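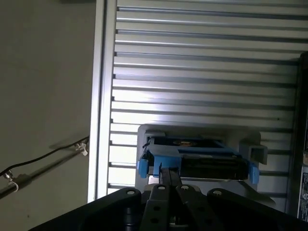 图3 蓝色塑料托架中的矩形装置，近处为黑色夹爪的指尖。

4.2 “淘汰时刻提升忠诚度”的证据有多强

真人秀研究里有一个流传很广的判断：观众越是为某位选手的离场难过，就越会继续追看。Ginting（Larasati Ginting）在分析竞技类节目《Plaltar》时把这一判断称为“告别效应”，后来的文章大多直接引用这个名称，很少回头检查它最初是怎样测出来的。本节用我们自己的材料重新检验这一说法，结论比文献中常见的表述要弱得多。

先说材料。我们编码了《Plaltar》与《Rurkwood》两档节目共60集，并在节目播出后通过Pallbridge平台的讨论区发放问卷，收回有效答卷844份。编码时把每一集的淘汰段落单独截出，记录其时长、配乐起点、选手独白占比以及其他选手哭泣镜头的有无。问卷则询问观众看完该集后的情绪、对制作方的信任，以及是否打算收看下一集。两部分材料按集对应。

若只看粗略的相关，告别效应似乎成立。自述“难过”或“非常难过”的观众，打算继续收看的比例确实高于自述“没什么感觉”的观众。可是这个比较没有多少意义。对选手毫无感觉的人，本来就更可能是随手点开、看完即走的观众；愿意在讨论区里填写问卷、又自称难过的人，多半在那一集之前就已经是忠实观众。情绪和忠诚在这里很可能有同一个来源，把前者写成后者的原因，缺少依据。

我们因此把观众按此前收看的集数分层，再做同样的比较。分层之后，老观众当中难过与否几乎不影响收看意愿，因为他们无论如何都打算看下去。新观众当中差异还在，但方向并不稳定：在《Rurkwood》的双人淘汰集之后，最难过的新观众反而更常选择“不确定”。有几位在开放题里写得很直接，喜欢的人走了，没有理由再看。这类回答在以往的研究中要么没有被问到，要么被归入“其他”。

Sumampouw（Marlina Sumampouw）提出过一种补救的解释，认为起作用的是编排方式，淘汰本身倒在其次。按她的说法，只要告别段落给足选手独白，并在集末接上下一轮的悬念，难过就会转化为期待。这个想法有吸引力，也符合业内人士在访谈里反复讲述的经验。问题在于，我们的样本里独白最长的那些集，恰好也是赛程后段的集。越接近决赛，选手越受重视，独白越长，留下来的观众也越固定。独白长度与赛程位置纠缠在一起，单凭播出的成片很难拆开。我们试着只比较赛程位置相近的集，符合条件的只剩22集，结果既不能支持她的解释，也不足以否定它。

这里需要谈一谈测量。告别效应的多数研究使用Iwasaki情绪量表的删节版，只保留其中3个题项，均以“这一集让我感到……”开头。题项少，填写方便，代价是把几种很不一样的反应压到了同一个分数里。观众可以为选手难过，可以为比赛不公而生气，也可以觉得制作方把哭泣镜头剪得太长而感到尴尬。在开放题中，这几种反应常常出现在同一段话里。一位《Plaltar》观众写道，她先是跟着哭，听到钢琴声第二次响起的时候“一下子就醒了”，觉得自己被人推着走。按删节版的计分，她属于高度投入的观众。我们对此有保留。

讨论区的语气也值得留意。收看意愿是自述的，而自述发生在一个特定的地方：别人都在发表情、贴截图、骂评委，说一句“我不看了”本身也是参与讨论的方式。我们对照了同一批账号后来的发言，不少声称弃看的人在下一集播出时照常出现，而且话比以前还多。反过来，一些表示“一定追”的账号之后没有再发言。沉默不等于弃看，他们也许只是不再发帖，所以这项对照不能当作收视记录使用。它至少说明，把问卷上的一个勾当作忠诚度，是过于宽松的做法。

重聚特辑的情况更加含混。制作方和评论者常把重聚特辑视为告别效应的延伸：被淘汰的选手回到台上，观众的难过得到安放，整季口碑随之回升。《Plaltar》在9月播出的重聚特辑确实引来了大量讨论，但讨论集中在两位选手的旧怨和主持人的打断上，涉及淘汰本身的帖子很少。若说这档特辑挽回了谁，我们在材料里找不到可以指认的人群。更可能的情形是，看重聚特辑的人本来就没有离开过。

有一种反对意见认为，我们的标准过严，电视观众研究从来不可能做到实验室里的干净对照。这一点我们接受。我们也并不主张淘汰段落对观众没有影响；开放题里那些长段的文字足以说明，有人确实在意，有人隔了几集还在提起离场选手说过的话。我们质疑的是从“在意”到“忠诚”的这一步。现有文献大多用一次性的问卷和已经播完的成片来支撑它，而这两样材料都分不清谁因此留下、谁本来就会留下。

还有一个较少被提到的因素是播出节奏。《Rurkwood》在赛季中途改为两集连播，淘汰段落之后紧接着就是新的一集，观众没有等待的间隔。连播之后，问卷中的继续收看意愿普遍升高，难过程度却没有相应变化。如果只报告前一个数字，很容易被读成节目的情感经营见效了。我们倾向于认为，其中相当一部分来自更方便的排期，不过连播恰逢赛制调整，这一判断同样缺少干净的比较对象。

在这些问题得到处理之前，我们建议把告别效应当作一个有待检验的假设来引用，引用时应注明所用量表的版本、观众此前的收看集数以及相关集在赛程中的位置。下一节转向选手访谈，考察参赛者如何理解自己的淘汰段落被剪成的样子。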